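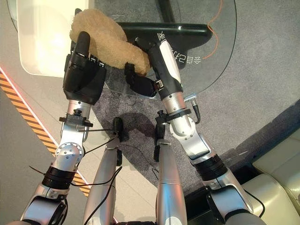
*The Hafstein with both hands on a plush toy at the glass table, Ruranholm.*

Kirsten Kragh had put the kettle on before I'd got my coat off, and we were well into a second pot by the time we came round to money, so forgive me if I take things in the order we did.

She has had the Hafstein on hire from Sirnex for 31 days now. It comes as a complete package, with the robot, the software, a training course for your staff and somebody at the end of a telephone, and Kirsten's workshop at Ruranholm wanted it for handling trials on soft goods: cushions, slippers, stuffed toys, all the things that squash when you pick them up.

"Everybody shows you a robot lifting a box," she told me. "Well, I haven't got boxes! I've got fluffy things with no proper edges, and I wanted to see what it made of those before I signed up for anything longer."

I asked whether she had chosen the odd pair of hands, the left with fingers and the right a plain black gripper, or whether it simply arrived that way. She laughed and said it was the longest conversation she'd had with the people at Sirnex. You may have two of either, or one of each, and it was her colleague Umut Yüksel who argued for the mixture.

"Umut's view was that the gripper would do the holding and the fingers would do the fussing," she said. "I thought it looked lopsided, and I still do, a bit. But I've stopped noticing on most days."

Umut himself wandered in at this point, looking for biscuits, and stayed. He is the one who drives it, and he was generous about the training, which was given by Thanasis Sfakianakis over 5 sessions. "Very patient man," he said. "I asked him the same thing about wrist angles three times and he drew it for me on the back of an envelope. I've kept the envelope."
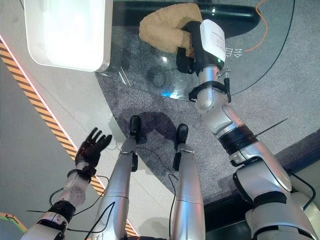
Grip settings take up most of Umut's mornings, and they were the part of the service he was least happy with. The menu offers a scale up to 100, and he would like finer steps at the gentle end, where all his work is done. A plush like the tan one can be held in the gripper alone, with the left hand up and open out of the way, and that is how he likes to try a new setting before bringing the fingers in. "One hand first, always," he said. "Then if I don't care for what I'm seeing, I know which hand to blame."

Kirsten's own grumble was the cabling. There are black wires along the arms and down by the legs, and she would dearly love them tucked inside. She has written to Sirnex and had a nice reply from Lesia Holovko, with a promise to look at a covered version in September. (She read me the whole letter, and it was a nice reply.)

And so to the money. The hire is 545 a week, support included, and delivery is extra. Kirsten thought that fair for a workshop of her size, though she had a cheaper quote from Darano for an arm on its own and went back and forth over it for a good while.

"What settled it was the telephone," she said. "I rang Sirnex with a silly question before I'd paid them a penny and they talked to me for ages. You remember that sort of thing."

She has asked to keep the robot through the summer. Umut has asked for a second chair.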